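Page revised 9/24/26. Replaces the April sheet.

# Nusidura Brick Washer

The Nusidura is a floor-standing wash and spin unit for plastic building bricks and other small hard toys. It is built by Murow for toy libraries, preschools, clinics and rental services that clean bricks in bulk between users. It is a cold or warm water machine. It has no heating element and takes its water at the temperature the building supplies.

## Capacity and cycle

The drum holds up to 8 kg of bricks, dry weight. Large preschool bricks reach the fill line well before they reach that weight, so load by the line when washing large sizes and by weight when washing small ones. Mixed loads are allowed. Small parts can lodge inside the tubes of larger bricks, and a mixed load should be shaken out by hand at the end of the cycle.

A standard cycle is fill, soak, wash, drain, rinse and spin, and takes 23 minutes at normal supply pressure. Low pressure adds time to the fill and rinse steps only. The soak step can be skipped from the panel. The rinse step can't be.
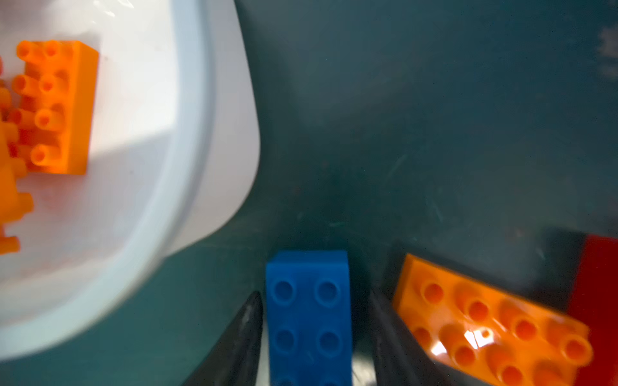
Drum speed is fixed during the wash and is kept low on purpose. Bricks tumble against each other and against the drum ribs, and higher speeds dull glossy surfaces and round off the clutch edges of the studs. Spin speed can be set to low or standard. Use low for figures, wheels with rubber tires, and any part with a printed face.

## Construction

- Outer case: painted steel, gray
- Drum: stainless steel, punched, with molded ribs
- Door: front opening, clear window, left or right hinge (state when ordering)
- Motor: 400 W, belt drive
- Feet: four, threaded, with rubber pads
- Lint and grit trap: front access, no tools needed
- Control panel: push buttons with raised symbols, sealed against splashes

The drum holes are smaller than a single-stud round plate. Older drums, fitted before the Skurcombe plant took over assembly, had larger holes and could pass loose accessories into the trap. Owners of those units can order the current drum as a spare. The swap needs a new door seal, sold with it.

## Drying

The spin step removes surface water. It does not dry the inside of tubes or the gaps in hinged parts. Spread the bricks in a single layer on open racks, studs up, and turn them once. The optional Mihăilă rack has three mesh shelves and stands on top of the case. It can be used on a bench without the washer.

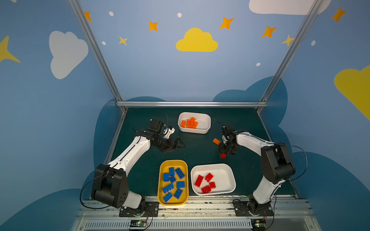
Do not return bricks to closed storage until the tubes are clear. A tapped brick that leaves a drop on the bench needs more time. In damp rooms a small fan pointed across the rack, not down at it, gives the best result.

## Detergent

Use a low-foam liquid without bleach, dye or scent. Powder is not suitable. Foam in the drum trips the level sensor and the panel will show a blinking drop symbol; run a rinse with no detergent until it clears.

Do not wash:

- electric parts, battery boxes, lights or sound bricks
- parts with cloth, string or paper stickers
- parts with metal axles, unless they can be dried the same day
- cracked bricks, which trap grit and can split in the drum 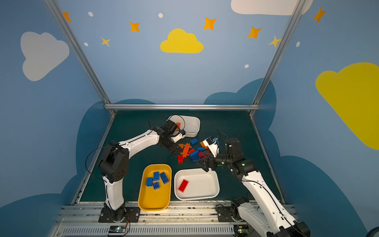

## Installation

The unit needs a level floor, one cold water connection or a mixed supply, a standing drain and a grounded outlet. Leave space in front for the door to open fully and for a person to kneel at the trap. The supply hose is included. The drain hose is included but not its clamp, as fittings differ by building.

Remove the transit bolts before the first cycle. They are marked with yellow tags on the rear panel – keep them, since the unit must not be moved by vehicle without them. Running the drum with the bolts in place will damage the belt and is not covered.

## Care

Empty the trap after each load. Wipe the door seal and leave the door open when the machine is idle. Check the belt once a year through the rear hatch. A belt that squeaks at the start of the spin step is slack; the tension screw is to the left of the motor. If the noise stays after adjustment, fit a new belt.

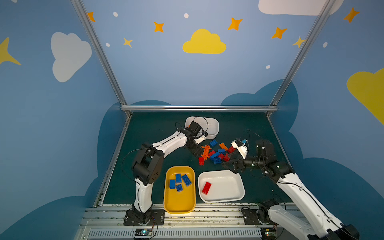

*Loose bricks and three bins on a dark green surface.*

## Spares and options

| Item | Supplied with unit | Sold separately |
|---|---|---|
| Supply hose | Yes | Yes |
| Drain hose | Yes | Yes |
| Drum, current type, with seal | Fitted | Yes |
| Drive belt | Fitted | Yes |
| Trap basket | Yes | Yes |
| Mihăilă drying rack | No | Yes |
| Mesh bag for small parts | No | Yes |

The mesh bag counts toward the load weight. Close it fully and wash it with other bricks, as a single bag in an empty drum will put the spin out of balance.

Sales and lead times: Ketsara Siriwan. Parts, manuals and service questions: Tobiloba Nwosu. Please have the serial number ready. It is on the plate inside the door.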